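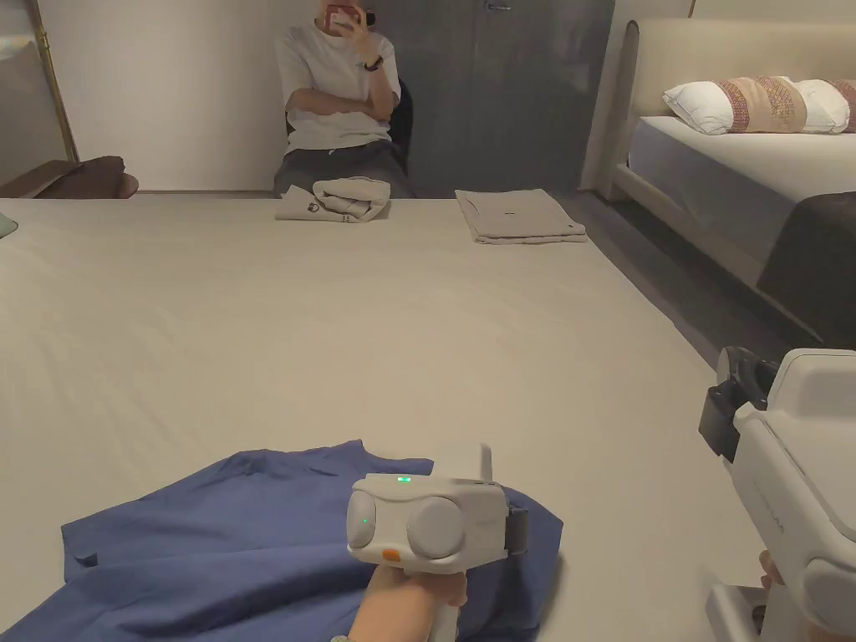

Blue cloth on a beige cover.

Oston: a little dataset of laundry care notes

Hi! I started Oston in July after I shrank my second sweater of the year and got mad enough to make a spreadsheet. It grew. Now it's a set of plain text files about what care labels say, what the fabric is, and what I'd do with it at home.

What you get

There are 36 files, one per kind of fabric or blend. Cotton has the longest one by far (I wash a lot of cotton) and silk is a bit thin, sorry. Each file has up to 16 fields, and most of them are short: fiber, wash temperature, drying, ironing, stains, notes. The notes field is where I ramble.

Temperatures are in Fahrenheit. If the label only gave dots or a symbol, I typed out the symbol in words and left the number blank. Please don't fill those in by guessing!

Where it came from

Labels in my own closet, mostly, plus a big pile of thrift store finds from Quintana, where I used to live. The rayon entries were typed twice and I kept the second try, so if you have the old copy from Udik, toss it. The fields got renamed in version 2 and the old ones won't line up.

Using it

Open the files in anything. I wrote a small script called Cirkex that glues them all into one table, and it's in the tools folder. It takes 4 seconds on my old laptop and it will complain about the linen file (there's a stray tab in there I keep meaning to fix).

Known problems

Wool blends are a mess. Labels disagree with each other all the time, and I just wrote down both versions. Stain advice is my own opinion, so try it on an inside seam first.

Share it, change it, print it and tape it over your washer. If you fix the linen tab, send me the file!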